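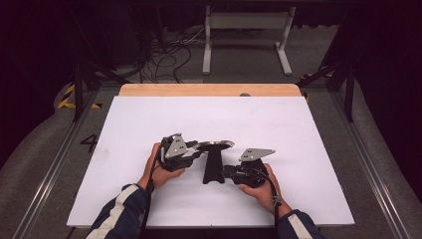 **Left gripper drifts, cables tugging at the wrist. How do you route yours?**

**valq_queiroz**

Hi all! We've got a pair of hand-held grippers at bay 4 and the left one is driving me up the wall. I close it all the way, it reads closed, I work for a while, and by the time I come back to it the reading says it's open a hair. The right one never does this (same batch, same cable length, same everything as far as I can tell).

What I've done so far:

- swapped the two cables at the box end, and the drift stayed with the left gripper
- snugged up the screws on the plate
- wiped the white board down, which did nothing, but it was filthy

My hunch is the cable. Both of them run back past my wrists and off the near side of the board, and I can feel the left one pull when I turn my hand in. Edivaldo thinks I'm wrong, so I'm asking you people.

**edivaldo_a**

I do think you're wrong, sorry! If it was cable pull you'd see it jump when you move, and yours creeps. That's a linkage joint backing off. Take the left one apart, clean the pivots, put a tiny dab of the medium thread locker on them and leave it overnight. I did mine in September and it's been fine since.

**jeno22**

Please don't put thread locker anywhere near those black molded parts without checking what they're made of. Some plastics crack from it. I lost a whole housing that way and waited weeks for the new one.

**edivaldo_a**

Fair. On the screw, off the body, with a toothpick. I should've said that.

**DogukanOral**

I'm with Valquíria on the cable, or half with her. A steady pull can creep too if the connector is slowly working loose inside the grip. Cheap test: tape a slack loop to your forearm, do 200 open-close cycles, write down the closed reading at the start and at the end. Then do it again with no loop. If the two runs match, go bother the linkage.

Also, what do you zero against? We close on the rim of the stand, the flat top one, and it's a lousy reference. It's oval and you never grab it in the same spot twice.

**valq_queiroz**

Uh. We close on the rim too. I'll use a bit of flat bar for the test.

**edileuza_n**

Flat bar, yes!! And check the plate while you're in there. If it's sitting crooked on the body it can lean on the linkage.

**valq_queiroz**

OK, did both runs. With the loop: off by 2 counts. No loop: off by 39. So the cable matters a lot, but 2 isn't zero, and I'm cleaning the pivots tomorrow morning anyway. Edivaldo is already being unbearable.

**edivaldo_a**

2 counts is 2 counts. Post the reading after you clean it.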